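About Odon

By Yaqin Deng
16/07/2018
14 shares | 3 comments

Odon is a small language school on the second floor of the old Firnik building. We teach evening classes in Italian, Mandarin and English to adults who work during the day. Most of our students come after their shifts, so classes start late and there is coffee in the hallway.

The school was opened by Suqin Zou and Sveva Valentini, who had been teaching out of their own apartments and kept running out of chairs. They rented one room, then the room next to it. There are now five teachers on staff, and Chunhua Xiong runs the front desk and answers the phone.

We keep groups small. A class has no more than 14 people, and beginners meet twice a week. The first level takes 66 hours of class time. Students who miss a week can sit in on the other group at the same level – just tell the desk before you come.
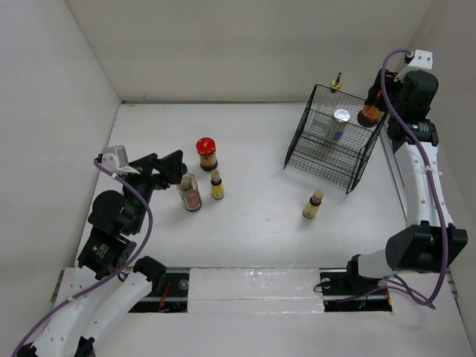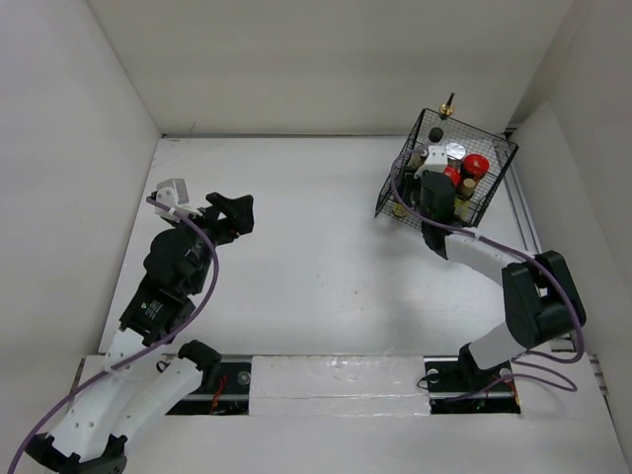
Homework is short and mostly listening. Yanling Dong records the Mandarin dialogues herself and changes them every year, so please do not buy used workbooks from former students. The Italian course uses the Ursu reader, and you can pick up a copy when you register.

We do not give grades. At the end of each level your teacher talks with you one on one for a few minutes and tells you if you should go on or repeat. Almost everyone who repeats a level finishes the next one without trouble.

New courses begin in February and again after the summer. You can pay in full or in three parts. If a course does not fill, we return the whole fee.

Placement talks are free and take a few minutes. You do not need to study for them. Call the desk in the afternoon or stop by before evening classes start. The entrance is on the side street, next to the Ikivow shoe repair – ring the second bell.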